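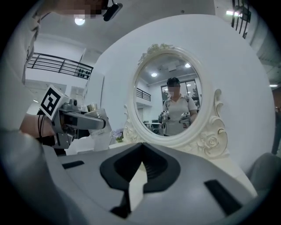
Gronidov Opens Vanity and Dressing Furniture Floor in Stasovach

STASOVACH, November – Gronidov, a seller of home furniture and mirrors, has opened a new floor for dressing tables, vanity mirrors and small bedroom furniture at its Stasovach showroom. The floor covers 370 square meters on two levels and is open to the public every day from 10 a.m. to 7 p.m.

The new floor brings together furniture that was shown in three separate parts of the building until this fall. Customers who wanted a mirror and a table to go with it had to walk between departments and compare from memory. The mirrors now stand on the tables they are sold with, at the height they would have at home, and visitors are welcome to sit down at any of them.

"People buy a vanity mirror after they have sat in front of it," the company said in a statement. "They want to know if they can see their collar as well as their face, and if there is room left on the tabletop for the things they use in the morning. We set up the floor so they can check that before they pay for anything."

The lower level holds 141 mirrors. They include plain round and rectangular models, folding mirrors with side wings, wall mirrors, and a group of decorated tabletop mirrors in white frames. Among the decorated pieces is an oval mirror with a carved floral crest at the top, scrolling supports on both sides and a large sculpted rose at the lower right of the frame. It is displayed in front of a white panel with rounded corners, with a small cluster of lilac flowers near its base.

Gronidov said the oval mirror was one of the most requested items in its catalog last season, though few customers had been able to see one in person before ordering. Frames with raised decoration are hard to judge on a printed page, the company said, and most of the questions its order desk received about the model had to do with how far the flowers stand out from the frame and how much space the base takes up on a table. A display model of each decorated frame will stay on the floor through the winter.

The upper level is a mezzanine with a black metal railing. It is used for storage benches, stools, jewelry chests and bedside tables, and also has a reading corner where customers can look through finish samples and fabric books. The railing is hung with a row of small round ornaments for the season. An elevator next to the order desk serves both levels.

The interior was planned by Rerov, a design studio that has worked with Gronidov on earlier showrooms. Rerov kept the walls and display panels white so that frame colors can be compared against the same background. Ceiling lights are round and set into place over the display tables. Several tables were placed facing the windows, so that customers can see a mirror with daylight coming from in front of them, and others face into the room, with the daylight behind.

"A mirror shows whatever is across from it," Rerov said in its project notes. "In a showroom that is usually a stack of boxes or another customer's back. We spent more time on what the mirrors would reflect than on the mirrors."

The tables themselves come from Gajewski, a furniture workshop that has supplied Gronidov with bedroom pieces for several years. Gajewski is introducing 2 new dressing tables with the opening. The first is a narrow model with a single drawer, meant for hallways and smaller bedrooms. The second is wider, has drawers on both sides of the seat and comes with a cutout at the back of the top for a lamp cord. Both can be ordered in white, light gray or a clear finish, and both are deep enough for any of the tabletop mirrors in the decorated group.

Stools are sold separately. Gronidov advises customers to try the stool and the table together, as the tabletop mirrors differ in height and cannot all be tilted.

Tabletop displays

Visitors will find that the tables are dressed as they would be in use. Small cans, boxes, trays and flowers are set out next to the mirrors to give a sense of scale. Unless they carry a price tag, these items are for display and are not for sale. The flowers used on the tables can be bought at the front counter, by the stem or in small bunches.

Staff will change the table displays once a month. Customers who like a particular arrangement can ask at the order desk for a printed list of the pieces in it, with prices and delivery times.

Orders, delivery and returns

The full range shown on the floor, counting all sizes and finishes, comes to 1,369 items. Most tabletop mirrors and stools are kept in stock in Stasovach and can be taken home the same day. Dressing tables are made to order and take four to six weeks. Wall mirrors are delivered by Gronidov's own crew and can be hung for an added fee.

Mirrors with carved or sculpted frames are packed at the showroom in double boxes with foam corners. Customers picking up these models are asked to allow 20 minutes for packing and to bring a vehicle in which the box can travel upright. Gronidov does not recommend laying a decorated mirror flat in a car trunk, even for a short trip.

Unused items may be returned within 30 days with a receipt. Tables made in a special finish cannot be returned but can be exchanged if they arrive damaged. Damage should be reported within 48 hours of delivery, with the original packing kept until the claim has been settled.

Care advice is included with every decorated frame. The company suggests a soft, dry brush for the raised parts and a barely damp cloth for the glass. Spray cleaner should go on the cloth and be kept off the frame, where it can collect behind the flowers and dull the paint. Replacement feet and back screws for the tabletop models can be ordered by mail.

Trying out the tables

During November, customers can reserve a table for a half-hour session with a member of the showroom staff. The sessions are free. Staff will measure seat height and sitting distance and put up to four mirrors on the same table in turn. Customers are encouraged to bring the measurements of the space they have in mind, including the distance from the wall to the nearest door, and a photo of the room if they have one.

Sessions can be booked at the order desk or by phone. Morning times are best for anyone who wants to compare mirrors in daylight, as the windows on the table side look out onto greenery and the afternoon light there is softer and greener in tone.

Trade customers, including salons, hotels and guesthouses, can arrange a visit before opening hours, from 8:30 a.m. Trade prices apply to orders of six or more tables or twelve or more mirrors. Gronidov will lend trade customers one display mirror for up to a week against a deposit.

The main showroom, including beds, wardrobes and lighting, stays open as before. The former mirror aisle on the ground floor is being cleared and will be used for children's furniture starting in the spring.

About Gronidov

Gronidov sells furniture, mirrors and lighting for the home from its showroom in Stasovach and by catalog.

About Gajewski

Gajewski makes tables, drawers and seating for bedrooms and hallways. Its dressing tables are sold through Gronidov and a small number of independent furniture stores.

About Rerov

Rerov is a design studio working on stores, showrooms and small hotels.

Press contact: Gronidov press office, Stasovach showroom. Product samples and price lists are available to the press on request. Interview requests should be sent to the press office at least two working days ahead.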